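The Laundry at Vuvdale: a small gallery for people who like washing machines

11 Mar 2021

Share 49 | Comments 4

Several of you wrote in after the bathroom gallery asking whether I would ever get to the laundry, and I kept putting it off. A laundry is a hard room to be romantic about, and ours at Vuvdale isn't even a proper room, just the end of the kitchen where the plumbing happened to be. But I have grown very fond of it over the years (fonder than I am of the front room, if you want the truth, where the good chairs live and no one sits), and I think it deserves its turn.

A little background for anyone new. Vuvdale is the old duplex on the Dellard side of the creek that we have been doing up bit by bit, one corner at a time, whenever the weather is poor and the chequebook allows. When we moved in there was a pair of concrete tubs down here, a mangle with no handle and a shelf of paint tins that had been opened and closed by three generations of tenants. My mother-in-law would have kept the tubs. I gave them to a neighbour, who grows strawberries in them, and I get a bowl every July, so I consider that a fair trade.

The washer was the big decision. I grew up with top loaders and I will defend them to anyone. You can toss in the sock you find on the stairs after the thing has started, you don't have to kneel, and when you've got a bad hip on damp mornings that second point counts for a good deal. My daughter has a front loader and swears by it, and we have agreed not to discuss it at dinner.

The colour was the other argument. I had always had white machines, as had everyone I knew, and I thought black would look like a piece of stage equipment. Then I saw one on a showroom floor and went quite weak. It shows every fingerprint, I'll grant you, and lint settles on it like snow on a car roof, but I still like coming down in my dressing gown and finding it there.

From above, with the lid up

I do love the inside of a washing machine. The dark outside gives way to a smooth white rim and then that dimpled wall going around the drum, a bit like the skin of a golf ball turned inside out. The glossy front is as good as a mirror, so whatever is going on in the room turns up in it as well. There's a tiny blue light at the corner of the top panel, which I find companionable on a dark morning.
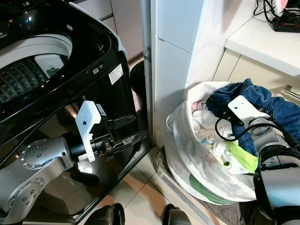 The gap, and the kitchen beyond

The narrow gap between the machine and the wall caused more trouble than everything else put together. Wenceslao Arriaga, who did our cabinets and a good part of the plumbing while he was at it, wanted the washer snug to the wall. I wanted to be able to get a broom down the side. We went back and forth over two pots of tea and I won, mainly by refusing to move. I have had cause to be glad of it ever since, having fished out of there a child's mitten, a great many clothes pegs and a cheque from my sister that I had accused the post office of losing.

The cabinets behind are plain white with flat doors and a dark counter on top, and they were Wenceslao's idea entirely. I had asked for panelled doors with a bit of moulding. He said, very gently, that moulding in a kitchen with a laundry at the end of it is a shelf for fluff, and that I would be out there with a toothbrush every second weekend. He was right, and I've told him so. Dark countertop, dark washer, white everything else: it makes the corner look as though someone planned it, when really it came together over 4 years of changing our minds.

The whole corner came to $2541, including the cabinets at this end, the taps and a new hose, and not including the first hose, which we shall not speak of. I kept the receipts in a biscuit tin in case anybody wanted to go through it line by line, and so far only my brother has asked.

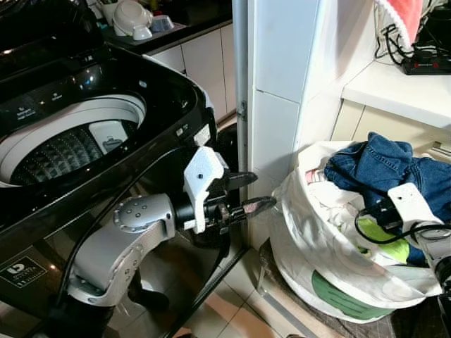
Lid up at the laundry end, with the white cabinets and dark counter behind.

A few small things I would pass along, for what they're worth, to anyone fitting a washer into the end of a kitchen. Measure with the lid open as well as shut, and then measure again with a person leaning over it. Wipe the rim with a soft cloth and a drop of vinegar when you think of it, and let the tub air between loads. Use less detergent than the box tells you. I used Joshi flakes for years, heaped, and could never understand why the towels felt like cardboard, and then I ran out one week and made do with half a scoop and they came out lovely.

And do find somewhere to put the pegs. I still haven't. There is a hook I bought at the Drondamari market, a handsome brass one shaped like a heron, and it has been sitting in the kitchen drawer since the spring waiting for me to decide which side of the door it belongs on — Wenceslao says left, and I haven't told him yet that I'm leaning right.

The pantry is next, I think, or possibly the back stairs if I can get the paint off the treads before the cold weather. Write and tell me which you'd sooner see.

Comments (4)

MargotP
Oh I'm so pleased the laundry finally got its turn! We have a black one as well and I keep a microfibre cloth on top of it permanently. Please do the pantry next, I want to see how you've organised the jars.

hillside_ted
Top loader man here, always have been. Had 3 in my life and the first one is still going in my son's garage. You're dead right about the detergent too.

Bettina
Is the counter a laminate or a stone? We're looking for something dark for ours and everything I bring home as a sample looks green under the kitchen light.

OldDellardRoad
Heron goes on the right. Don't let him talk you out of it.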